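Kodico Hand-Held Gripper: Set-Up and Service Guide
Section 9. Slipping and Double Picks on Thin Plastic Sheet

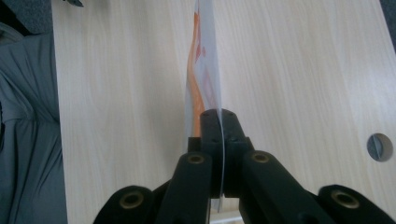

Read this section if the gripper drops thin sheet, picks up two sheets at once, or lets a sheet turn between the fingers. It replaces the single page on sheet handling in the January issue. The changes follow a fault report from the Clekville site, where sheets were sliding out of closed jaws during recording and the log still showed a good grip on every one of them.

The procedure applies to the hand-held unit and to the arm-mounted unit with the same fingers. Where the two differ, the step says so.

9.1 What the fault looks like

The jaws close fully and the status light goes green. The sheet stays up for a short time, then creeps down or tips to one side. In some cases it drops only when the gripper is turned over or moved quickly.

The log entry reads HOLD OK. The controller decides that it has a grip from jaw position and closing force. With a thick part, the fingers stop short of the closed position and the controller can tell that something is between them. A thin sheet makes so little difference to jaw position that the reading is almost the same with a sheet or without one. Do not use HOLD OK as proof of a grip on any material listed as Thin in the material table.

A double pick gives the same log entry.

CAUTION: On the arm-mounted unit, a dropped sheet can slide under the arm or into the work of the person beside it. Press Stop before reaching for it. Do not try to catch a falling sheet while the arm is enabled.

9.2 Before you start

You need:
- the hex key supplied with the gripper
- lint-free cloth
- isopropyl alcohol
- the 2 mm test block from the accessory box
- several sheets of the material you are having trouble with

Work on a clear, flat part of the desk. If there is a cable opening close by, cover it or work away from it. The finger screws are small enough to go through.

Hand-held unit: unplug the data cable. There is no stored force in the linkage once the trigger is released.

Arm-mounted unit: move the arm to the service position, press Stop, and switch off at the wall. Wait 60 seconds before touching the fingers. The drive can hold pressure on the jaws during that time even with the status light off.

WARNING: The linkage arms cross as the jaws open and close. Keep fingertips out of the space between the inner arms. Most of the pinch injuries reported to us happened here, with the user's other hand on the trigger.

9.3 Clean the fingers

1. Open the jaws fully.
2. Wipe both gripping faces with a cloth dampened with alcohol. Printed sheet can leave a film of ink or coating that is hard to see on black plastic. Check the cloth for color.
3. Repeat with a clean part of the cloth until nothing comes off.
4. Let the faces dry in air. Do not use a heat gun.
5. Close the jaws on a sheet and hold it upright. If it stays put, go to 9.6 and run the full check anyway.

NOTE: Do not roughen the gripping faces with sandpaper. It helps for a day or so and then the faces wear unevenly. Sanded fingers have to be replaced and are not covered under the service agreement.

9.4 Check the linkage for play

Play at a pivot lets one finger close at a slight angle. The sheet is then held along one edge only, and it will turn around that edge.

1. With the jaws open, hold the base of the gripper in one hand.
2. Take each finger in turn and move it gently from side to side. A small amount of spring is normal. A click is not.
3. If you feel a click, look at the threaded inserts at the pivots. Each insert should sit level in the plastic. One that is raised or tilted has started to pull out.
4. Try each pivot screw with the hex key. Tighten only until the play is gone. The arm must still swing under its own weight.
5. If an insert turns with the screw, stop. The arm has to be changed. Do not glue the insert back in. Glue runs into the pivot and locks it, sometimes hours later.

CAUTION: Overtightened pivots cause the same symptom as loose ones. The jaws reach the closed position slowly, the controller times out and records the last force value, and the log again reads HOLD OK.

At Clekville, two of the grippers had an insert that had started to lift. The rest were sound, so a loose insert does not explain all of the drops. Carry on to 9.5 even if you have found and fixed a loose pivot.

9.5 Set the jaws to zero

This is the step most often skipped, and the one that cured most of the reported faults.

1. Hand-held unit: plug the data cable back in. Arm-mounted unit: switch on at the wall, and leave Stop pressed.
2. Open the Service page and choose Jaw Zero.
3. Close the jaws with nothing between them. On the hand-held unit, use the trigger. On the arm-mounted unit, turn the manual knob on the wrist until it clicks.
4. Wait for the reading to settle and press Set.
5. Open the jaws, place the test block between them, and close them again. The reading should be 2.0. If it is not, repeat from step 3.
6. Remove the block and close the jaws once more. The reading must go back to 0.0.

If it does not return to zero, there is dirt between the fingers or one of the fingers is bent. Clean again as in 9.3. If the reading is still off, change the fingers as a pair.

NOTE: Zero is lost when the fingers are changed, when a pivot screw is turned, or when software is updated from a version earlier than the current one. The software does not prompt you to set it again.

9.6 Sheet check

Do this after any work on the gripper, and at the start of any session that uses thin sheet.

1. Take one sheet. Bend the stack first and let air in between the sheets so that they separate. Static will hold clear film together very firmly, more so in dry weather.
2. Stand the sheet on its edge and close the jaws on the lower part. The sheet should be gripped across the full width of the fingers.
3. Hold it upright and watch the top edge. A gentle curve along the sheet is normal and does not affect the grip. The sheet must not slide or turn at the jaws.
4. Tilt the gripper to one side, then to the other.
5. Open and close on the same sheet nine times, tilting each time. One slip is a fail.
6. Put two sheets together and grip them. Check that you can see both edges when you look along the jaws. If you can't tell one sheet from two under your lighting, add a side lamp before you record anything.

CAUTION: Cut plastic sheet can have a sharp edge. Wear thin gloves for step 5. Gloves must fit closely at the fingertips, as loose ones get drawn into the linkage.

9.7 Sessions recorded before the fix

Any session on thin sheet recorded with the jaws off zero may contain drops marked as good grips. These cannot be found from the log. They have to be found by eye.

1. List the sessions since the last known Jaw Zero. The date is on the Service page under History.
2. Play each session and stop at every HOLD OK entry.
3. If the sheet is down or has turned within the next second, change the entry to DROP and add your initials.
4. Do not delete the session. Drops that are marked correctly can be used.

Clekville had 300 sessions to go through. Takumi Shimada, who led the review there, recommends playing them at half speed, as a slow slip is easy to miss at full speed when the sheet is clear.

9.8 When to stop and call

Take the gripper out of use and contact Wattanapong Service if:
- the jaws move with the trigger released or with Stop pressed
- an insert has come out of an arm
- there is a crack at any pivot, however short
- the gripper fails the sheet check twice after a full clean and Jaw Zero
- anyone has been pinched hard enough to break the skin

Have the serial number ready. It is on the underside of the base. Send the arms and fingers back together with their screws in the bag provided, and do not swap parts between grippers in the meantime. Sites supplied through Flillska should quote their site number too.

Section 9 revised July 2026. Remove and discard the earlier page.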